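Notes pour l'intervention - soirée des supporters, 20 octobre 2024

Diapo 1 - ouverture
Bonsoir à tous, merci d'être là ! Demander qui était au stade pour le match contre Vostirska. Laisser les mains levées un moment, j'adore ça.
Annoncer le sujet tout de suite : le pressing du FC Haltik, et pourquoi notre bloc médian fonctionne si bien depuis le début de saison.
Ne pas refaire l'histoire du club, tout le monde la connaît.

Diapo 2 - ce qui a changé
L'an dernier on courait partout. Les deux attaquants partaient seuls, le milieu restait en bas, et il y avait un boulevard entre les lignes.
Maintenant l'avant-centre attend la passe latérale. Dès que le ballon part vers le côté, tout le monde monte d'un cran - et là, c'est un régal à regarder depuis la tribune haute.
Insister sur le rôle de l'ailier opposé, qui rentre à l'intérieur. On ne le voit jamais à la télé !

Diapo 3 - le match à Follix
Passer la séquence de la 30e minute deux fois, la première sans commentaire.
394 passes pour eux, presque toutes dans leur moitié de terrain. Ils avaient le ballon, on avait le match en main.
Si quelqu'un parle du penalty : oui, il était généreux, on y reviendra au bar.

Diapo 4 - là où ça coince
Le deuxième poteau sur corner. Deux buts encaissés de la même façon, à Daly puis à la maison contre Vostirska.
Montrer l'arrêt sur image, demander à la salle qui devait suivre le numéro 6. (Réponse : le latéral gauche, mais il était déjà pris par un écran.)
Parler aussi de la fatigue après l'heure de jeu. Le bloc recule de quelques mètres, le milieu arrive en retard, et les adversaires trouvent enfin la passe verticale.
Rester positif, c'est une équipe jeune et elle apprend vite.

Diapo 5 - la pince
Mon passage préféré, prendre le temps. L'ailier ferme la ligne, le milieu relayeur ferme l'intérieur, et le porteur se retrouve coincé entre les deux. Aucun des deux ne tacle ! Ils se rapprochent, ils orientent, ils attendent le mauvais contrôle.
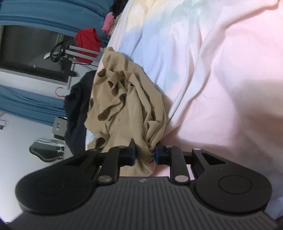
Diapo 5 : une pince noire, ses deux doigts articulés et leurs patins bleu foncé face à face.

Revenir au terrain avec le schéma animé. Bien montrer la distance entre les deux joueurs au départ, c'est elle qui fait tout.

Diapo 6 - la suite
1 442 spectateurs au dernier match à domicile, plus de 200 dans le déplacement à Follix. Les remercier, vraiment.
Le retour contre Daly se joue en décembre. Proposer à chacun de choisir un joueur et de ne regarder que lui pendant dix minutes - on découvre un autre sport.
Questions de la salle, micro baladeur côté gauche.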